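How to run a hand-held gripper table at an open day

Every May we open the workshop at Girkholm to anyone who fancies a look round, and every May the busiest spot in the building is the table where people can pick things up with a hand-held gripper. I have looked after that table for 4 years now, first with Tsegereda Asfaw and lately with Rosimeire Araújo as well, and people from other workshops keep writing to ask how we do it. So I have put the whole thing down in one place, and I hope it saves you a bit of bother.

What you will need

Two grippers, so that visitors can work side by side (one on its own makes a very long queue)
A low table or a clear stretch of worktop
A soft cloth with some nap to it, fleece if you have it
Small firm fruit in at least two sizes
A second cloth, thinner, for folding
Kitchen roll and a bin

Fruit is the thing people ask me about most. We began with wooden blocks and they were dull, I'm afraid. Children did three and wandered off. Fruit is slightly different every time, it rolls, and a grown-up who has been nodding politely at the big arm next door will suddenly get very determined about a kumquat. Grapes are too soft and strawberries are a disaster. Small citrus will stand up to a whole day of being squeezed by strangers, though I wouldn't put it back in the fruit bowl afterwards.

Step 1. Set the table the evening before

Spread the cloth and then rumple it a little. A flat cloth lets everything roll to the edge, while a few folds hold the fruit and make it a touch harder to reach, and visitors seem to enjoy that. Put out a handful of fruit and keep the rest in its bags at the back, where you can get at it without leaving your place.

Check the grippers while you are at it. Open and close each one 25 times and listen. If you hear a click or feel the jaws catch, find the pivot screws and nip them up gently – and I do mean gently, as I once tightened a pair so hard that a visitor thought they were locked. Look at the finger pads too. Ours are ribbed, and the ribs collect fluff from the fleece, which comes away with a damp cloth.

Step 2. Give a very short welcome

Tsegereda has this down to under 2 minutes and I have never managed it. She tells people that they are going to do by hand what the arm next door does by motor, that the arm learns from recordings of people doing exactly this, and that there is no wrong way to go about it. Then she hands over the tool. If somebody wants to know about the software (we call our system Hanoro, and the arm is Xavier, for reasons lost to time), she points them towards the talk and carries on.

Step 3. Start with the biggest fruit

Hand the gripper over with the jaws open and let the visitor get used to the feel of it before they try for anything. Then ask them to go for a large fruit first. The pads should meet it at its widest part, one on each side, and the squeeze should be slow. People nearly always grip too hard at first, the way you do with a new pair of kitchen tongs.

Once they have it, ask them to hold it just clear of the cloth for a moment before moving it anywhere. It sounds fussy, but a fruit that is going to slip will usually do so then, and it only has a little way to fall.

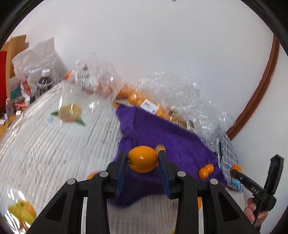 Step 4. Move on to the kumquats

Kumquats are a good deal trickier. The pads have to come down lower, nearly touching the cloth, and it is easy to pinch up a bit of fleece along with the fruit. Rosimeire tells people to come in from above and close only when they feel the cloth give. Two kumquats lying together make a nice challenge for anyone who found the first one easy.

Step 5. Let them watch the arm have a go

When a visitor has had a decent try, walk them across to the arm and let them see it do the same job. Our visitors over 16 may stand at the inner rail, and everyone else watches from the bench. Please don't hurry this part. Having just fumbled a kumquat themselves, people are wonderfully patient with the machine, and they ask much better questions.

Clearing up

Wipe the pads, shake the cloth outside, and count the grippers back into their case. If you try any of this at your own open day, do write and tell us which fruit you used. Bellum, the workshop down the lane, swears by walnuts, and we are hoping to try those next time.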